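Ludska Rooms: notes on the soft furnishings set
README, December 2021

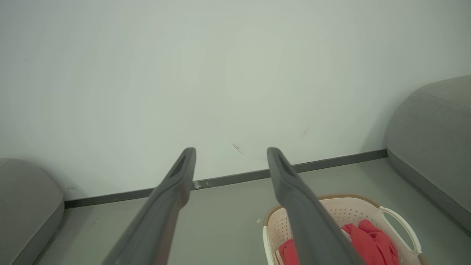

What's in the folder

Hello, and thanks for downloading this! Ludska is my collection of pictures of ordinary rooms with soft things in them, mostly cushions, floor seats and the odd heap of washing. I've been at it on and off for ages, and Carleen Ormsby finally talked me into writing down how it all fits together before I forgot.

There are 2,881 pictures altogether. After I'd taken out the blurry ones and the doubles, 2,721 were left in the main list, and those are the ones you want for nearly everything. The leftovers are in a folder called "spare" (have a rummage if you like, but don't expect much).

The rooms

I like a plain corner. Grey upholstered cushions on a grey floor, pale wall, dark skirting board, and you can see straight away where one thing stops and the next begins. Well, mostly! Grey on grey gets tricky in the shadows, and Mariama Sarpong and I had a long back-and-forth over where the bottom of a cushion ends and its shadow starts. We went with the fabric edge every time. If you find one where we didn't, it's a slip and I'd love to hear about it.

I left the walls and floors as they were. Scuffs, chips in the skirting board, little specks on the floor, it all stayed. A room somebody uses has marks in it, and I'd sooner have those than a showroom.

Labels

Each picture has a line in rooms.csv with the room name, a list of the furnishings and a free-text note. The words I use most:

cushion: anything padded that you could sit on or lean against, round or square. I don't split floor cushions from seat cushions, as I could never decide.
skirting: the strip along the bottom of the wall. Carleen calls it a baseboard and a few of her notes still say so.
mark: a scuff, streak, chip or scrape on a wall or skirting board.
bits: crumbs, fluff and specks on the floor.

Where something runs off the side of the picture, I've still labelled it and put "part" in the note. There are 261 of those.

Things to watch for

The colours drift. Pale walls can come out greenish and the floors do it too, so please don't use this set to match paint.

File names from the Mirton rooms have a space in them, which upset Mariama's script no end. Put quotes round the path and you'll be fine.

Still to do

I'd like to get the main list up to 3,000 and add more patterned fabric, which is pretty thin on the ground at the moment. Zoser is the working name for that next batch, so if you see it in the notes, that's all it means.

Corrections are very welcome. Send me the file name and what you think it should say, and I'll fix it in the next version.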